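Open day at Wesora: a long afternoon among the simulated tables

Filed under: Visits, Robots, Day trips

I'd been meaning to get out to Wesora for ages, and when the notice for their open day came around I put my name down before I'd even checked how far the drive was. It was far! Still, the sun was out, there was a very decent bakery halfway (get the cheese scone), and I pulled into the visitor parking with time to spare and crumbs all down my jacket.

Wesora shares a low brick building with a flooring wholesaler, and you go in past their sample racks and up a flight of stairs. There were 18 of us in the group, a nice mix of high school teachers, retired trades people, a couple of students and a family whose youngest slept through the lot in a carrier. We got name stickers, tea from an urn and a short welcome talk, and then we were let loose on the two big rooms upstairs.

I'd expected machinery. The first room is mostly desks. What Wesora does, day in and day out, is gather examples for a learning system they call Verau, and a large share of that gathering happens in simulation. A person sits at a screen, takes hold of a hand controller, and steers a robot arm through a small job on a table that exists only in the computer. Every movement is recorded. When the job is finished the table is reset with the pieces shuffled a bit, and they do it again, and again after that. The people who do this are called demonstrators, and I have to say they were lovely about having strangers breathing over their shoulders all afternoon.

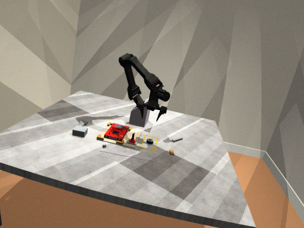

Words and picture by the Meijer Road Rambler | Posted 2026-05-14 | Visits

The station I stayed at longest was the assembly table, and I was rather taken with the look of it. The walls are all little triangles in greys and beiges, the floor is a cheerful orange, and the tabletop has great slanting stripes across it like a fancy kitchen bench. Our guide told us the surroundings get swapped constantly. One run might have a stripy top and the next a plain one, with the light coming from somewhere else altogether, so that Verau doesn't get too attached to any one room. I asked whether somebody chooses the colours and was told no, the software picks, and it has been known to pick some shockers.

The jobs themselves are small and fiddly. On this table the main business is with the beige plate, where the red parts sit, and the yellow square beside it with the little black ring inside. Our demonstrator explained that the yellow line marks a target area, and that the odds and ends further out (the tan block, the dark bar and so on) are mostly there to be left alone. Verau has to learn which things matter and which are clutter, and apparently that's a good deal harder to teach than the picking up. I can believe it. My own shed would defeat it in a minute.

Then we were offered a turn, and of course I put my hand up. Goodness, it's tricky! The controller is light and it follows your wrist very closely, so every little wobble goes straight through to the arm. The part I found hardest was depth. I'd be quite certain the fingers were right over a piece, close them with great confidence, and come away with nothing at all. The advice was to watch the shadows and come down slowly, and that helped enormously. I got a piece up on my third go and there was a small round of applause, which I enjoyed more than I should have.

Something I hadn't thought about before is what happens to the bad tries. I assumed they were binned. Some are, but a fumble that gets put right is kept and labelled as such, so that Verau sees what a recovery looks like as well as a tidy run. A full set for one job is 46 good runs from each demonstrator, and they work in stretches with proper breaks, as it's hard on the eyes and the wrists. There's a couch by the window for exactly that, and a very tall pile of puzzle books.

The second room belongs to Atidine, who build the tables and parts that appear on the screens. We had less time in there, and I'd have happily swapped the closing slide show for another half hour. They showed us how a part gets its weight and its slipperiness, and what happens if you set those badly (things skate off the table as if it were iced). The students had excellent questions, most of which went over my head.

A few practical notes if you're thinking of going. The stairs are steep, but there's a lift around the back if you ask at the flooring counter. Parking is free. Bring your reading glasses for the screens, and wear layers, as the upstairs rooms are kept cool. The next open day is planned for December, and bookings go through the front desk at Wesora. I've already asked to be on the list, and I'll be stopping for another scone on the way.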